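Open House at the Larnomholm Workshop
December 6, 2019

What a great afternoon! We finally got out to Larnomholm to see the Zaveo group and their kitchen work, and I came home with sore feet and far too many notes. They had 38 visitors signed up and I'm pretty sure every one of them squeezed up to the counter at some point. Dishes were the thing I most wanted to see, so those go first.
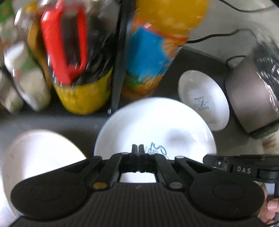

Bowls, bowls and more bowls, with the hand-held gripper up close.

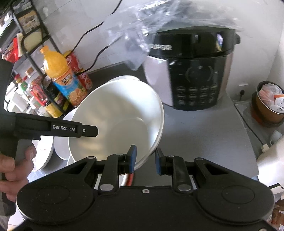

Nicanor Lozano gave the talk, and he is a joy to listen to. The idea is that a person does ordinary chores with the gripper in hand, over and over, and the recordings are used later to teach a robot arm the same moves. Their count stood at 3,664 recordings when we visited, up from roughly 2,000 in August. He read that off a sticky note on his laptop.

I asked why dishes. He said smooth white bowls are hard for a camera to make sense of, and if the software can cope with those, a cereal box is a vacation. A kid near the front wanted to know if it could do pancakes – not yet!

After the talk we were allowed to try. I got 30 seconds with a practice gripper and a plastic cup, and it's much harder than it looks. You want to twist your wrist the way you always do, and the fingers end up pointing somewhere silly. My second try went better. My brother-in-law got it right away and has mentioned it several times since.

Next door, the Sturkell people were showing a sorting arm named Antal, which picks bolts out of a tray and drops them into bins by size. Very soothing to watch – I stayed through two full trays and missed the coffee.

More pictures from the Sturkell room when I get them off the other camera.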